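Papers > Service Robotics > Household Manipulation > Section 4

4. Clearing and setting the table: what the gripper can manage so far

4.1 Why trays

Of all the chores we tried, moving a tray looked the dullest on paper and became the one we talked about most over lunch. A shallow tray has a low wall, nothing to hook a finger under and, in most kitchens, a habit of sliding away when nudged. People deal with all this without thinking. They pinch the rim, tip it a little, slip a thumb beneath and off it goes. Two straight fingers have to do the same job with one opening and one closing movement, and it is a real pleasure to watch them get it right!

Our training set holds 3000 demonstrations across the whole list of chores, recorded by people using the hand-held gripper shown in Figure 2. Of these, 400 are tray tasks: pick up, put down, turn, and push to the back of the table. Bríd Costello and Sizwe Rampersad drew up the task list and kept the wording plain, so that a demonstrator could read "put the tray by the far edge" and simply do it.

4.2 Approach and grasp

The policy, which we call Kakach, sees only what the camera on the tool sees. At the start of a tray task that means the two fingers, a stretch of table and the tray further off. We were keen to find out whether this was enough, and for the approach it plainly is. In our trials the jaws came in over the rim with a steadiness we had not expected from so small a set, and they coped well with trays lying at an angle to the tool.

The grasp itself is harder. The fingers must straddle a thin wall, and a few millimetres too high means the pads close on air. Soft pads help a great deal here – they give a little against the wall and forgive a slightly crooked approach. They also wear. Frayed corners are visible on both pads in Figure 2, and we think pad wear deserves far more attention than it gets in the literature, where grippers seem to stay forever young.

4.3 Results

We ran 243 tray trials with Kakach on the arm. Pushing went best, followed by turning on the spot. Picking up and carrying came last, mostly through grasps that held at first and then let the tray swing. Nosipho Fourie went through the failed runs one by one and found that many shared a single cause: the tray had been gripped near one rounded end, leaving most of its length unsupported. Later runs with the grasp point moved towards the middle of the long side were much calmer, and we were delighted by how small a change it was.

Shiny table tops were our other worry. A bright patch of reflected light can hide the grain between the fingers, and with it a useful cue for how fast the tool is moving. Kakach slowed down over such patches, which cost time but did no harm to the final grasp.

So can a machine clear the table yet? It can move an empty tray, quite often and quite nicely. A tray with two full cups on it is another matter, and we take it up in Section 5.

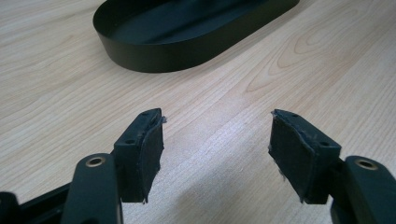

Figure 2. Hand-held gripper with its jaws open over a pale wooden table top, with a black oval tray beyond.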